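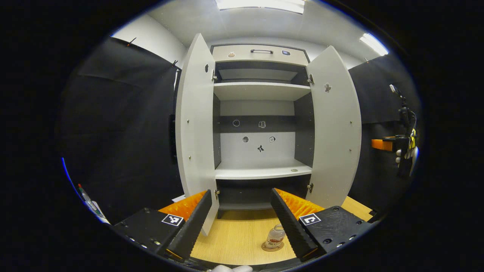 Catalogue Dotholm : fiches de mouvements et de complications horlogères

Version 9
Langue des fiches : français, avec les noms de pièces en anglais et en allemand quand l'atelier les a fournis
Maintenance : Ainhoa Aranda et Định Mai

Contenu

Le catalogue réunit 156 fiches décrivant des montres-bracelets mécaniques et à quartz passées à l'atelier Marín pour révision. Une fiche correspond à une montre et à un passage à l'établi. Si la même montre est revenue, elle a une deuxième fiche, reliée à la première par le champ renvoi.

Les pendules, les réveils et les montres de poche ne sont pas repris. Les montres connectées non plus, à l'exception des modèles hybrides à aiguilles, rangés avec le quartz.

Fichiers

fiches.csv : une ligne par fiche, séparateur point-virgule, encodage UTF-8
complications.csv : table des complications, 12 entrées
mesures/ : relevés du chronocomparateur, un fichier texte par fiche
notes/ : remarques de l'horloger, retranscrites à partir des carnets

Champs de fiches.csv

id : identifiant, quatre chiffres, jamais réattribué
calibre : désignation du mouvement telle que gravée sur la platine ; vide si illisible
remontage : manuel, automatique ou quartz
alternances : nombre d'alternances par heure, vide pour le quartz
rubis : valeur gravée, non vérifiée par comptage
complications : codes séparés par une virgule, voir complications.csv
boitier : acier, or, titane, plaqué, autre
marche_avant, marche_apres : en secondes par jour, cadran en haut
amplitude_apres : en degrés
renvoi : id de la fiche précédente pour la même montre

Le point est le séparateur décimal partout. Les tableurs réglés en français lisent parfois les marches comme des dates ; importer la colonne en texte règle le problème.

Origine des données

Les carnets de l'atelier ont été saisis par Zyanya Trujillo, puis relus ligne à ligne par Inmaculada Bermúdez. Les relevés de marche viennent directement de l'appareil. Pour 8 fiches, le relevé d'avant révision manque parce que la montre est arrivée arrêtée ; marche_avant est alors vide, à ne pas confondre avec zéro.

Les noms des clients, les numéros de série et les prix ont été retirés avant la saisie. Les gravures personnelles au dos des boîtiers ne sont pas retranscrites.

Limites connues

Le catalogue reflète la clientèle d'un seul atelier. Les chronographes y sont nombreux, les quantièmes perpétuels très rares. Il ne convient pas pour estimer la fiabilité d'un calibre : une montre qui marche bien n'a pas de raison de passer en révision.

Les amplitudes dépendent de l'angle de levée réglé sur l'appareil. Dans les carnets les plus anciens, cet angle n'est pas noté et la valeur par défaut a sans doute été conservée. Les fiches touchées portent la mention AL? dans notes/.

Le code PH (phase de lune) a été employé pendant un temps pour toute indication astronomique. Antigoni Pappas a repris ces fiches et séparé les indications jour/nuit sous le code JN. Il peut en rester quelques-unes mal classées.

Utilisation

Le script eroto.py, fourni à la racine, vérifie les identifiants, les codes de complication et la présence des fichiers de mesures :

python eroto.py --verifier fiches.csv

Sans option, il affiche seulement les fiches incomplètes. Il ne modifie aucun fichier. Python 3 suffit, sans bibliothèque supplémentaire.

Changements de la version 9

Ajout du champ renvoi
Correction des alternances saisies en hertz
Reprise des codes PH et JN
Suppression du champ bracelet, trop peu rempli

Licence et citation

Réutilisation libre avec mention de la source : Catalogue Dotholm, atelier Marín, version 9. Les corrections sont à envoyer à Định Mai avec l'id de la fiche concernée. La prochaine version est prévue pour janvier et comprendra les carnets du fonds Brusten, en cours de saisie.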